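Ticket: Photos do not attach to work orders
Product: Allavo desktop client
Opened by: Hường Sầm, Langlois
Assigned to: Romain Rey
Opened: 2018-07-02
Status: Waiting for customer

Problem
When I add a photo to a work order, the bar goes to the end and then the message "File could not be saved" appears. Text notes are saved without problem. My colleague Faustine Aubert has the same message on her computer, but only in orders of the customer Trosavska.

Step 1
I restarted the client and signed in again. No change.

Step 2
Romain asked me to try a smaller file. A photo of 200 KB was accepted and one of 700 KB was refused. In the settings the limit is 2 MB, so both should pass.

Step 3
We looked at the folder of Trosavska on the server. It has its own quota of 70 MB, which was set by the previous administrator, and it was almost full. The other customers have no quota - this explains why Faustine can work normally in their orders.

Step 4
Lucienne Le Goff removed the quota and I restarted the client one more time. The photo of 700 KB was saved at the first try. I opened the order again and the photo is still in the list, in the correct size.

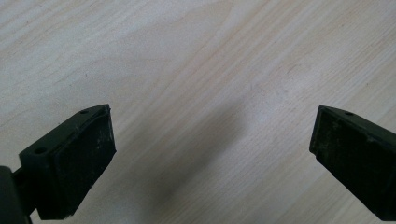 Step 5
Please tell me if the old orders must be checked also. Some of them have an attachment line with a name but no file behind it. I did not delete these lines, I wait for your answer first. The message should also mention the quota, if this is possible in a next version.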